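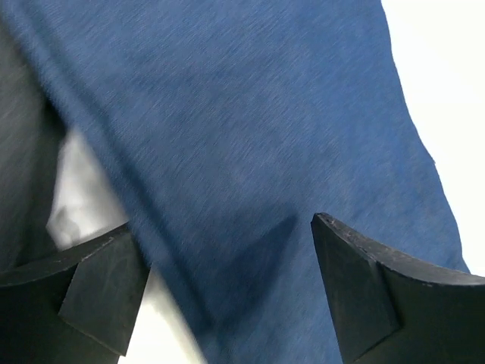
Can a machine do my chores yet? Your questions, our answers

Last updated November 2024

We run a small workshop at Skolo where robot arms are asked to do dull jobs and are marked on how they get on. People write in. The same questions come up, so they are collected on this page, and Fanni Antal, who has to reply to the emails, would be grateful if you read it first.

So can a robot fold my washing?

Some of it, sometimes, while somebody watches. A towel that has been put down more or less square is well within reach. A heap straight out of the basket is a different job, and most of our working life is spent on the difference.

Why is cloth so hard? They can build cars.

A car door is the same shape on Monday's shift as on any other, and it arrives in the same place. A T-shirt has no shape of its own until somebody gives it one. Drop it twice and you have two different objects, as far as the arm is concerned. Half of it is hidden under the other half, and a crease can look very like an edge. Pinch at a crease thinking it's a hem and you lift the middle of the garment into a sort of tent. We have made a great many tents.

You find edges with your fingertips and without much thought. Our gripper has two fingers, both hard, and not a lot of feeling in either of them.

How long does it take?

On a good run, our arm at the Drustden workshop folds a plain cotton T-shirt in 19 minutes less than it did when we started, a figure we like to quote quickly before anyone asks for the other one. The other one is 2 minutes. You could do it in a few seconds while talking to your mother on the phone.

Does the colour matter?

More than you'd think. A mid-blue shirt on a pale table is kind to everybody, as the outline shows up well. White on white is miserable. Black is worse than it sounds, because the folds vanish and the whole thing reads as one flat hole. Stripes can be a help, since they bend where the cloth bends. Sequins, please, no.

What about fitted sheets?

What about them? Send us a clear account of how you do it and we'll pass it on to the arm.

How do you teach it?

Mostly by showing it. A person steers the arm through the job over and over, and the software tries to work out what those goes had in common. For the T-shirt fold we used 675 of them. For picking one item out of a mixed pile we are past 3,000 and would not call it finished. It's slow, and your shoulders ache, and you develop strong feelings about long sleeves.

The people doing the steering need to be a bit untidy, which surprises newcomers. If every fold is perfect the machine never sees how to get out of trouble, and getting out of trouble is most of laundry.

Can it pair socks?

It can match them by colour and length in decent light. It can't yet turn one the right way out with any dignity. Odd socks it handles exactly as you do: it puts them to one side and the problem is passed to the future.

Will it empty the dishwasher?

Plates, fairly well. Mugs, well. Wine glasses, with everyone in the room holding their breath. Cutlery is a tangle of thin shiny things, which is a fair summary of what cameras dislike. Putting it all away afterwards needs cupboards the machine can reach, open and make sense of, and it won't know that the big pan only goes in if the lid is upside down.

What about hoovering? I have one of those already.

Then you own the success story. Floor cleaners work because the job is flat, the dirt doesn't mind being missed the first time, and nothing has to be picked up. You'll have noticed that you now tidy the floor so the robot can clean it. Keep that bargain in mind when anybody offers you a bigger one.

Is it any better on the shop floor?

Yes, if the job holds still. Boxes on to pallets, parts into trays, the same bottle into the same carton: all done daily and done well. Returned clothing is where it gets sticky. The Agbayani trial in August had an arm lifting single garments off a sorting table and dropping them into bins. It kept up a steady pace on shirts and trousers, then met a dressing gown with its belt still in the loops and took the next four items along for the ride.

We still counted the trial as useful. The staff kept the arm on shirts and did the dressing gowns themselves, and that seems to us about the right split for now.

Will it take my job?

If your job is folding identical towels all day, some of it may go in time, and you may not weep. If it is mending, or dealing with the customer who swears the stain wasn't there before, you look safe from here. We'd be wary of anyone who gives you a year.

Can it hurt my clothes?

A gripper that holds too softly drops things, and one that holds too hard can mark fine knits. We practise on clothes that owe us nothing. Don't offer it cashmere.

I saw a video of one folding a whole basket. Was it faked?

Probably not. Ask whether it was speeded up, whether a person was steering, and how many tries came before the one you saw. Our own videos are played at normal speed, so very few people reach the end.

Can I buy one from you?

No. Zarnov is the name of our software and not of a butler, despite what several of you have written on the order form. There is no order form for robots, by the way. That one is for tea towels.

Can I visit?

By arrangement, in small groups. Bring a garment if you like — nothing with sequins, see above — and the arm will have a go at it.

Should I wait, or buy an ironing board?

Buy the ironing board.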